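Home Explore Notifications Messages
Search posts

Claner Bench Notes
Jul 19, 2021

1/ OK friends, I promised a thread on wrist braces and TENS pads, so get comfortable (and put a heat wrap on something while you read). I've had a cranky thumb joint for years and I've bought far too many things for it.

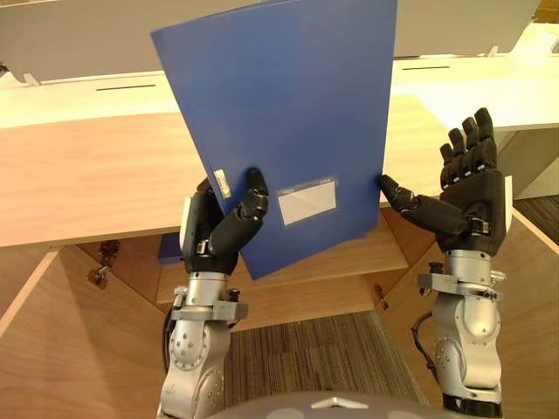
2 min read

2/ Start with the soft brace. The Trondum sleeve is the one I wear to bed. It's thin and it washes fine in the sink, and the thumb loop doesn't dig in the way the old one did. Size down if you're between sizes, it loosens up a good bit by October if you start in summer!

3/ The Wurcombe splint is stiffer, with a metal stay you can slide out. Lovely for yard work, miserable for typing. Mine has gone 140 nights and the straps still grip, though the edges are getting fuzzy.

💬 140 🔁 225

4/ Now the pads. A few of you asked if you can use cheap refill electrodes with the Dumitrescu unit, and I do, as long as the lead pins match. Check before you order a big bag (I have a drawer that proves I didn't). 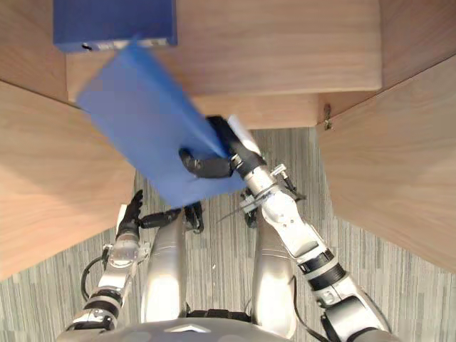
5/ Wash your skin first, plain soap, no lotion, and let it dry all the way. Then stick the pads back on their plastic sheet when you're done and keep them in the zip bag. I get nearly 225 sessions out of a bulk pack that way, and my sister, who leaves hers on the nightstand, gets way fewer.

6/ If you have a pacemaker or you're expecting, please talk to your doctor before you go near a TENS unit. Same goes if your hand is numb and you don't know why. A brace won't sort that out and I'd feel awful if you waited on my account.

7/ Creams are going to need their own thread, I have a whole shelf and a lot of feelings about menthol. Tell me which ones you want me to try first and I'll get to them once this tube is used up.

💬 697 🔁 725 Share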